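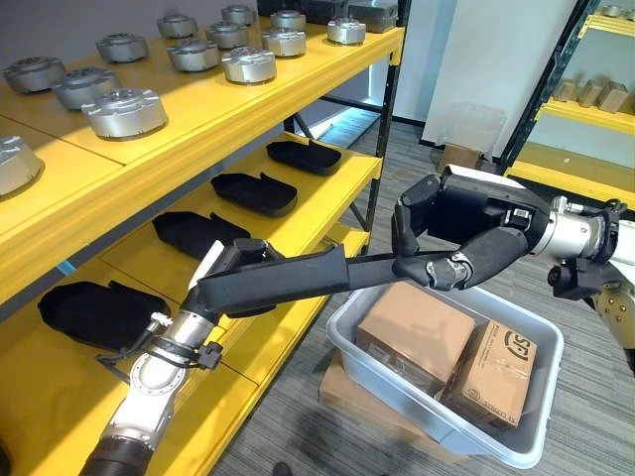 # Access to legal advice for displaced women in Uvley: project report

Submitted 10/20/26

## 1. Background

Uvley has one advice centre offering free help with residence, housing and family law. It is run by the Corora association and shares a building with the public library. Women who arrived in the district under temporary protection may use it without a referral. The project asked why many of them do not.

## 2. Method

A printed questionnaire was handed out in September at two language schools and the Kida family centre. Of 200 copies, 62 were returned complete. Incomplete forms were left out. The questions covered knowledge of the service, travel, childcare and interpreting. Names and addresses were not collected.

Appointment rules were taken from the centre's own leaflet. Local terms follow the Kubíček glossary used on our course.

## 3. Results

The most common barrier was opening hours. The centre closes before the afternoon language classes end, and respondents with school-age children had few free mornings. Interpreting came second. It must be booked 3 working days ahead by telephone, and the telephone line is answered in the local language only.

Cost was named less often than expected - several respondents did not know that the first meeting is free. Respondents who had used the service mostly went about tenancy contracts. Family law was mentioned rarely, although the question may have been too direct for a form filled in at a shared table.

## 4. Limits

The district has 3,000 registered displaced residents, so the sample is small. It also leaves out women who attend neither a class nor the family centre, and these may be the least well informed. The form was not tested before use. Question 7 was misread by some respondents and is not reported.

## 5. Recommendations

- One late opening per week during school term.
- Interpreter booking by text message or written form.
- The words "first meeting free" on the front of the leaflet, in all languages printed.

The questionnaire and the coding table are in Appendix A.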